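Painted table top still tacky after weeks, do I strip it or wait?

Posted in Painting and Finishing
Asked by wattle_and_daub

I repainted an old pine kitchen table for the back room and the top is still tacky. It had a clear finish on it before, which I think was polyurethane but I got it second-hand so I can't be sure. I washed it with sugar soap, gave it a quick sand, put on one coat of Tumbridge 761 primer and then 2 coats of Dekell white enamel, the water-based one in semi-gloss. The second coat went on the same afternoon as the first.

It was touch dry that night. The legs are fine. The top looks fine too but if you leave anything on it overnight it sticks. A coffee mug left a ring and took a bit of gloss with it, and a library book pulled up a patch when I picked it up in the morning. If I press my thumb into it hard I can leave a print.

The shed where I painted it sits at 17 degrees during the day and colder at night. It's been in the house for a fortnight since then. The bloke at Buncombe Hardware told me to put a clear coat over it to seal it in. My neighbour says strip the lot and start again. I would like to avoid both if I can. We need the table for visitors in November.

Has anyone had this and did it come good?

dunnywood

Wait longer. Water-based enamel takes ages. Mine was sticky for a month then it was fine.

pelican_street

You have a few things going on there and they need different fixes.

Being dry and being cured are separate. Water-based enamel is dry when the water has gone off, and that can be a couple of hours. Curing is the film hardening up, and the tins I have used say weeks for that. A cold shed slows it down a lot, and two coats in one afternoon slows it down more because the bottom one gets covered before it has let go of its water. The legs being fine fits with that. You probably put less paint on them, as it runs off anything upright.

What you describe with the mug and the book is called blocking. Some water-based paints do it for good, cured or not, if they are really wall paints with a bit more shine. Have a look at the tin. If it says doors, trim and furniture you are right to wait. If it says walls and trim only, it may never get hard enough for a table.

Do not put a clear coat over it. I know the shop told you to, but a hard coat over a soft one will craze or peel, and you will have a bigger job. It also traps whatever moisture is left.

This is what I would do, in this order.

Bring it into the warmest dry room you have and keep everything off it. A fan on low pointed across the top helps. Don't use a fan heater up close, you will blister it.

After another fortnight do the thumb test somewhere out of the way, near an edge. Press hard for a slow count of ten. If there is no print, put a mug on it overnight with a bit of weight in it. If that comes off clean, you are done apart from the patches.

Also do a scratch test with your fingernail. If the paint rolls up in little rubbery strips and you can see the old varnish under it, the primer hasn't gripped. Waiting won't fix that. It has to come off back to something sound.

For the patches, wait until the rest is hard, feather the edges back with fine paper, spot prime any bare bits and then recoat the whole top. Touching up one spot in semi-gloss always shows.

I paint and resell small furniture and have had this twice. One table came good in five weeks. The other one I scraped, and it was quicker than I expected – the soft paint came away with a plastic scraper and the varnish underneath was barely marked. I used Matei undercoat the second time with a day between every coat and it has been in daily use since.

Once it is hard I'd still keep something under hot dishes. White paint shows everything. A mat over most of the top is enough, and you can leave the white showing around the edges so it doesn't feel like you painted it for nothing. Avoid rubber or vinyl backing, as the plasticiser in those can soften water-based paint again and even stain it. Felt or cork backing is safer.
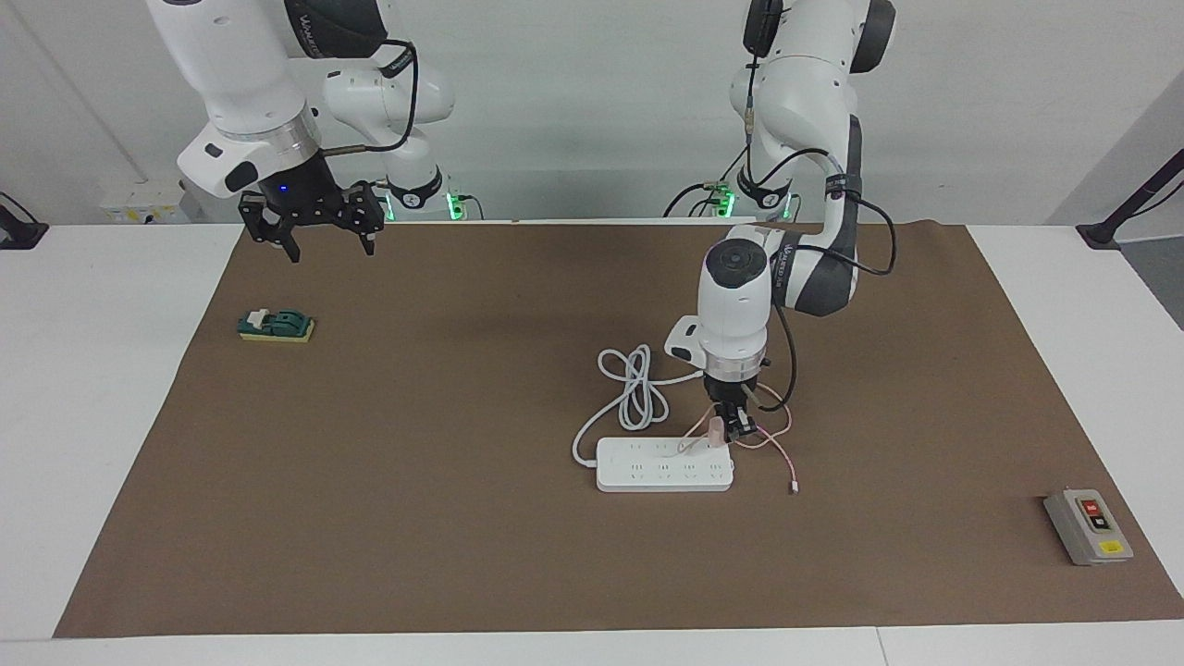

Do I need to sand between coats when I redo the top?

A light rub with 400 grit once each coat is properly dry is enough, then wipe the dust off with a damp cloth and let the surface dry before you paint again.

saltbush_lane

Agree with the above about the clear coat. I did that on a desk and it wrinkled within days.

One thing I would add is talcum powder. If the paint is on the way to curing but still grabs a little, dust some on, leave it a day and wipe it off with a dry cloth. It takes the stickiness off the surface so you can at least use the table with care. It doesn't fix paint that is soft all the way through, and you need to wash it off well before recoating.

Don't clean it with spray and wipe for the first month either. I use a wrung-out cloth with plain water.

wattle_and_daub

Thanks all. The tin says interior doors, trim and furniture, so I will wait. Fingernail test didn't roll up, just left a faint mark. It's in the lounge now with the fan on and I've told everyone to eat at the bench. Will post again when I've done the mug test.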